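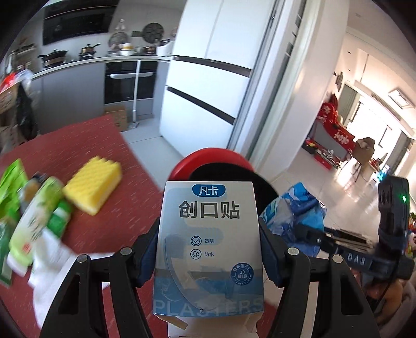 I have been told I'm an empath four times now, and every time it came with a price list. The last one was at a weekend retreat in Goltitz, in August, where I paid for two days of finding out what kind of soul I have. (Old, apparently. Also tired, which I could have told them in the parking lot.)

I want to be fair, because I like this stuff. I've kept a dream journal since college, I light the candles, I cried at a sound bath once and I'd do it again. But I'm getting grumpy about the labels. Starseed, lightworker, old soul, empath. You answer 30 questions on a sheet of paper and somebody with a very soft voice hands you a word, and from then on everything that ever happened to you gets stuffed inside it. You were lonely in seventh grade? That's the empath thing. Your sister doesn't call? She can't handle your energy!

Well, maybe. Or maybe I was a bit of a pill to my sister that year. I'd like to leave room for that one, and the word doesn't leave much.

What bugs me most is how flattering they all are. I have never met a person who took the quiz and came out ordinary. I sat in a circle in Goltitz with a bunch of perfectly nice people and we were all rare, every one of us, and by lunch on the second day we were comparing how rare. Then the signup sheet for the next level came around, and I put my name on it, so don't think I'm above any of this.

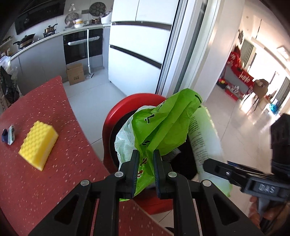 Ilse Fuchs wrote to me after I grumbled about this in my newsletter, and she thinks I've got it wrong. She spent most of her life believing she was just weak, she said, and having a kinder word for it got her out of bed in the mornings, and who was I to take that away over a quiz?

I've been chewing on that ever since. She's right that a word can be a door. I remember the first time I got mine, and I walked around for a week feeling like somebody had finally read my mail. I wouldn't want to give that week back. I just think you're supposed to go through the door at some point and do the dishes and call your sister, and I stood there admiring the frame for years. I called her last night, by the way. We talked mostly about her knees.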